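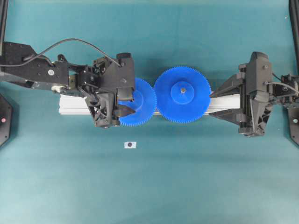 September
By the Grarthorpe Print Room

The open studio at Grarthorpe begins again this month, and we have a few changes to tell you. The biggest one is that the pottery and the printmaking are now under the same roof, in the old Stostex building behind the station. We have wanted this for a long time. People who came for clay never saw the prints, and people who came for prints did not know that there was a kiln.

The first exhibition in the new rooms is called Unance. It is made of 109 small drawings, all in ink on postcards, from 11 members who sent them to each other during the winter. The rule was very simple: you receive a card, you answer it with another drawing, and you write no words. Some of the conversations are funny, and one of them is quite sad, at least for me. The cards are hung on strings, so you can turn them and look at the stamps too.

The mask course also returns, in the evenings at seven. It takes two months and finishes with a short performance, for which the group makes its own costumes and scenery. You do not need to have acted before. Please bring an apron and old newspapers - we always run out of newspapers.

We are still looking for somebody who can lend us a piano for the performance. The one from the Pinto café was sold in the summer, and the keyboard we have now is missing its pedal.

Entrance to the exhibition is free. For the mask course please write your name on the list at the door, or send us a message before the end of the month. Members who still have a key from the old studio are asked to bring it back.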